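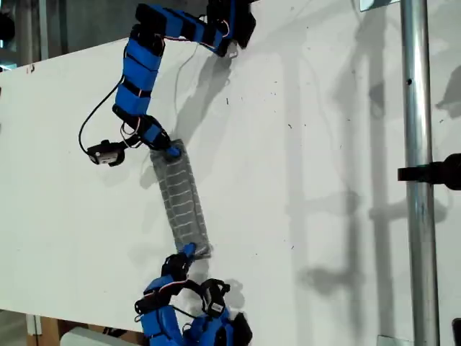

¿Cómo se prepara una final de béisbol cuando el equipo solo tiene dos lanzadores sanos?

Con mucha paciencia y repartiendo las entradas antes de salir de casa. Así lo cuenta el entrenador del Coltora, que nos recibió en el banquillo de tercera base cuando los chavales ya se habían ido a merendar y que, entre unas cosas y otras, nos tuvo allí hasta que se encendieron las luces del aparcamiento. «Yo había apuntado en una libreta hasta qué bateador iba a llegar cada uno», explica, «y en la segunda entrada ya tuve que tachar media página».

La final contra el Odent se perdió por dos carreras, y se perdió fuera, en el campo de Semple, que tiene el jardín derecho tan corto que los elevados de toda la vida acaban del otro lado de la valla. Él no quiere echarle la culpa al campo, aunque vuelve al tema tres veces durante la charla. «Era corto para los dos, eso lo sé. Pero ellos entrenan allí desde mayo y saben jugar el rebote, y nosotros mirábamos la pelota como quien mira un avión». Se ríe con ganas – es hombre de risa fácil – y enseguida se pone serio para hablar de la sexta entrada, con las bases llenas y un toque que se quedó muerto delante del plato. «El receptor la cogió bien. Tiró a primera, que es lo que le he enseñado, y esa vez tocaba tirar a casa. Eso es mío, no del crío».

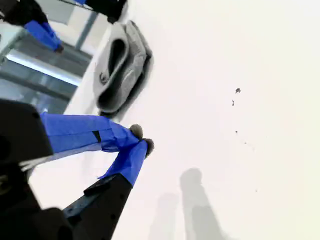 Del bateo habla con más alegría. El Coltora terminó el torneo como el equipo que menos se ponchó, y el entrenador lo atribuye a las tardes enteras de jaula, a los bates algo más ligeros y a una manía suya con las empuñaduras, que revisa una por una antes de cada partido. Quiere la cinta bien tirante y montada sobre sí misma, como la azul que envuelve los dos dedos de la pinza, aunque en el solape asome una tira negra. «Si el niño nota que el mango se le mueve, ya no piensa en la pelota, piensa en las manos», dice, y nos pone un bate en las nuestras para que lo comprobemos (pesaba menos de lo que esperábamos, la verdad).

También salió, cómo no, el asunto de las gradas. En la final hubo 598 entradas recogidas y bastante ruido, y una parte del público la tomó con el árbitro de primera por un corredor al que dio por bueno. «Yo lo vi fuera, y a lo mejor lo vi fuera porque quería verlo fuera. A mis jugadores les pido que devuelvan la pelota y se callen. A los padres les pido lo mismo, y ahí me va regular».

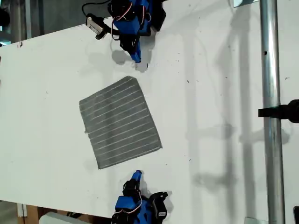 Desde el Odent responden que la jugada fue limpia, que el corredor tocó la almohadilla antes de que llegara el tiro y que el Coltora tuvo después cuatro turnos para darle la vuelta al marcador. Añaden que volverían a jugar mañana mismo contra ellos, y en cualquier campo.

Al entrenador la respuesta le parece justa, y hasta le gusta. La revancha podría llegar pronto, en el torneo de Corkotau, donde habrá que ver si el brazo de su tercer lanzador está para tirar dos entradas o ninguna. «Si el médico dice que no, es que no, y pondré a lanzar al de segunda base, que se muere de ganas y tira unas curvas rarísimas». Mientras tanto ha cambiado el horario de los entrenamientos para esquivar el calor, y lo primero que van a ensayar es, naturalmente, qué hacer con un toque corto y las bases llenas.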